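Paltance Expansion for Strategy Title Stunero Enters Release in September

Kollár, Studio Confirms Save Compatibility and Free Base Game Update

Pornetti today announced that Paltance, the second expansion for its turn-based trading and logistics game Stunero, will be released for PC in September. A free update to the base game, version 2.4, will go live at the same time and will be installed automatically for all owners of Stunero, whether or not they buy the expansion.

Paltance adds a new river map, a contract system for private carriers, and a revised model for warehouse storage. The map contains 39 settlements linked by water, rail and road. Each settlement has its own demand table, which is recalculated at the end of every season. Players can start a new campaign on the river map or connect it to an existing campaign by building the border station at Kollár.
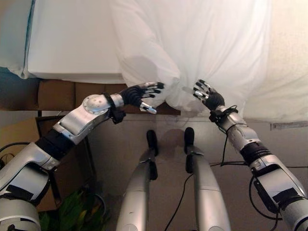

Under the contract system, a player can assign a route to a private carrier in exchange for a fixed fee per season. The carrier supplies its own vehicles and pays for repairs. Contracts run for a minimum of two seasons and can be ended early at a penalty of 50 percent of the remaining fees. Carriers keep a reliability rating, and a carrier with a low rating will bid below the market price. Computer-controlled rivals use the same system and can bid for the same carriers.

Warehouse storage has been rewritten. In the current version of Stunero, all goods share a single capacity value. In Paltance, goods are divided into bulk, liquid, packed and perishable classes, and each class requires its own type of storage. Perishable goods lose value each turn unless they are held in a cooled building. The old storage rules remain available as an option on the campaign setup screen.

"The storage rules were the oldest code in the game, and most of the balance problems players reported could be traced back to them," said Tibor Medve, lead designer at Pornetti. "We rewrote the rules first and then built the map on top. Players who prefer the original model can keep it, and all of the new content works with either setting."
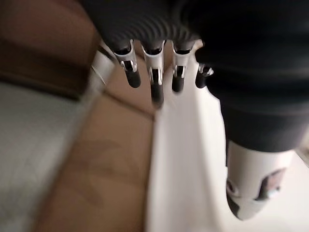

The free update includes the following changes for all players:

Route editor: waypoints can be moved after a route has been saved.
Turn processing: rival turns are now calculated on multiple processor cores.
Interface: text size can be set separately for menus, tooltips and the ledger.
Ledger: income and costs can be filtered by vehicle, settlement or goods class.
Multiplayer: a dropped player can rejoin at the start of the next turn.
Modding: event scripts can now be reloaded without restarting the game.

The update closes 1,277 entries in the studio's issue tracker. A full change list will be posted on the Stunero website when the update goes live. Saved games from version 2.3 will load in version 2.4. Saves from earlier versions must first be opened and saved again in 2.3, which will stay available as a separate download branch.
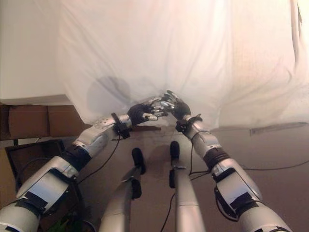

Paltance also adds a textile chain with new production buildings — a spinning mill, a weaving shed and a finishing works. Cloth is produced in three grades, and a settlement will only accept the grades listed in its demand table. The top grade is plain white sheeting, and it can be sold only to settlements with a hospital or a hotel. Lower grades can be dyed at the finishing works or shipped as they are. Textile goods belong to the packed class and do not lose value in storage.

System requirements are unchanged from the base game, with the exception of disk space. The river map uses higher-resolution terrain data, and players should allow 2 GB of additional space for the expansion. Cross-play between owners and non-owners of Paltance is supported on the original maps. On the river map, only the host needs to own the expansion.

Paltance requires the base game. Pricing will be announced with the launch trailer. Press review keys can be requested through the media page on the Pornetti website and will be sent in the order in which requests are received.

About Pornetti

Pornetti is an independent developer and publisher of strategy and management games for PC. Stunero is its current title.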